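Gathering Picking Examples: Notes from the Second Month

The collection of picking examples for the Stidik project is now in its second month, and I wish to record how the work is being conducted.
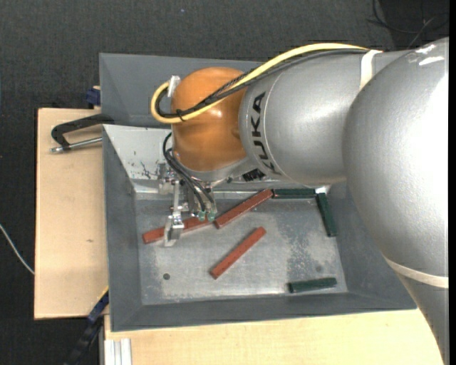 The purpose of the exercise is to supply the learning system with a sufficient range of grasps on plain bars lying in a bin. Each example consists of one attempt, from the approach of the arm to its return, together with the operator's judgment of the result. Attempts that fail are kept and labeled in the same manner as those that succeed. Usha Chettiar proposed this rule in August, and I have found no cause to depart from it.

The arm carries a finger gripper, and the bars are red and dark green. Color is recorded for every attempt, although the system is not at present asked to sort by it. The floor of the bin is bare metal, scuffed and quite reflective. We considered lining it and decided against doing so – the bins at Skundolau, where the system is intended to work, are unlined, and the examples ought to reflect those conditions.

At the time of writing we hold 179 accepted examples. A further 64 were set aside after review, nearly all on account of labels entered against the wrong attempt. Gangadharan Varma has since amended the entry form so that the attempt number is filled in automatically.

The layout of the bars requires more attention than I had expected. Operators left to themselves tend to place bars well apart, and the resulting examples are too easy. The present instruction is to change the layout after every five attempts and to include bars that lie close to a wall or nearly touch one another. Bars at the back of the bin remain underrepresented.

Sessions begin at 8 in the morning and close before lunch. The next set of examples will use the same bars, with the lighting changed between layouts.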